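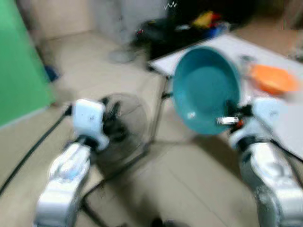

Bowls migrate. Ask anyone in Rundumthorpe, January, 94 per cent humidity, no breeze till dinner. They leave the kitchen full of cherries or chips and don't come home for a week. Ours end up near the fans. A teal one, an orange one on the white table, pedestal fan base back by the wall, tiles underfoot becuase carpet in this heat is madness. That's the summer room. Every house on our street has one.

I've been in 13 of them for this story. Same kit, more or less. Hard floor, light table you can shift with a hip, bowls in colours you'd never pick for winter. The Ellwood op shop sells them singly – best value in town, bring your own bag. Prolmont on the highway has full sets, dearer, but they stack properly and the rims don't chip.

Then the pile. Always a pile. Bags, cords, a jacket from August. Push it to the far side and forget it till the visitors ring.

My rule, stolen from a mum at Hondisix Street: 4 bowls out, no more. Fifth one comes out, one goes back. Works most days. Fans get wiped Tuesday, grille off, damp cloth, let it dry before you plug it in agian. Cords along the wall if they'll reach. Ours don't.

Good fans sell out early, by the way. Prolmont's next lot is due in before the long weekend.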